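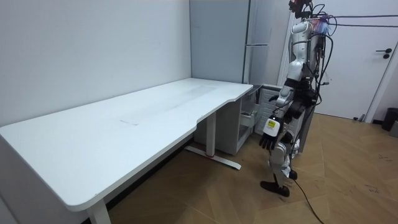 Figure 4. Robot at the desk, arm down, drawer partly open.

4.2 Recording an episode

1. Stand the robot at the desk and let the arms hang.
2. Start the Gutetell recorder and wait 5 seconds.
3. Do the task at normal speed, then stop the recorder.

Note: Keep each episode under 40 seconds.
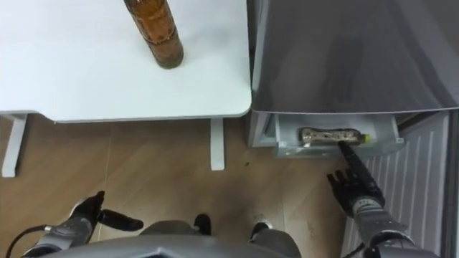 Each episode needs one task label, written in the Korau list before you upload. Use the object and the place, for example "bottle, drawer". When a second bottle stands on the table, as it does with the brown one, add "drawer bottle" to the label – otherwise the two get mixed in training.

Caution: Do not step over the cable during recording.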